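How to undervolt your graphics card without losing your patience
Last updated: Sun 3 October

My old card used to sound like a hairdryer whenever I opened anything heavier than a web browser, and I put up with it for far longer than I should have. If yours does the same, an afternoon of undervolting may be the kindest thing you can do for it (and for whoever sits in the room with you). It costs nothing, it's easy to undo, and you don't need a screwdriver.

Every card leaves the factory with a table that says how much voltage to use at each clock speed. The makers have to be generous, as the same table must suit the weakest chip in the batch as well as the best one. Most of us have a chip somewhere in the middle, so there's a bit of slack to take back. Less voltage means less heat, and less heat means the fans can calm down a little.

You'll want a tuning program that lets you edit the voltage curve, a way of loading the card hard, and something to log temperatures. I use Garico for the first job and Melon for the last, but any pair you're comfortable with will do. For the load, pick a long benchmark or render you can repeat exactly. Mine is a benchmark called Flenedholm, which I leave looping at the settings that my friend Macarena Sotomayor sent me years ago -- she has moved on to newer ones, but I like being able to compare with my old notes.

Start by running everything at stock settings for 20 minutes. Write down the clock speed it settles at, the voltage, the temperature and the fan speed. Please do use paper, or a file on another machine, because you may well crash this one later on and it's maddening to lose your starting point.
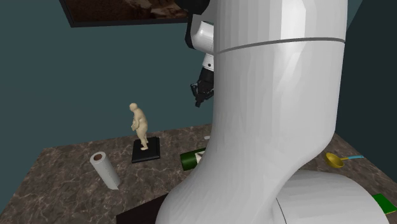
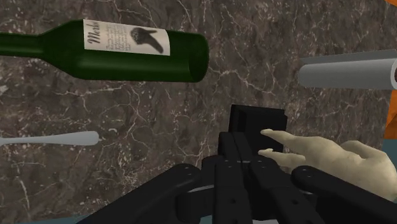

Now open the curve editor. Find the point that matches the voltage you noted down, then look for a point a few steps to the left of it. Lift that point until it sits at the clock speed you wrote down, and flatten everything to its right so the card never asks for more. Apply it, but don't tick the box for loading it at start-up yet! If the setting is too ambitious you'd like the computer to come back to normal after a restart, and that little box is how people get themselves into a muddle.

Run your load again for the same length of time. If it finishes cleanly, move one step further left and repeat. If the driver resets, or you see odd sparkles or blocks of the wrong colour, go back to the last good step and then back one more for comfort. Montri Chantharasri, who talked me through my first attempt over the phone, was very firm about that extra step, and I've been glad of it in December as much as in high summer.

Once you've settled on a curve, save it as profile 3 or whichever slot you won't overwrite by accident, and use the computer as you usually would for a week. Games that load the card in fits and starts can be fussier than a steady benchmark, so try a couple of those too. Only then tick the start-up box.

A driver update can sometimes clear your settings. If the fans suddenly get loud again, open the editor and check the curve before you start worrying about dust.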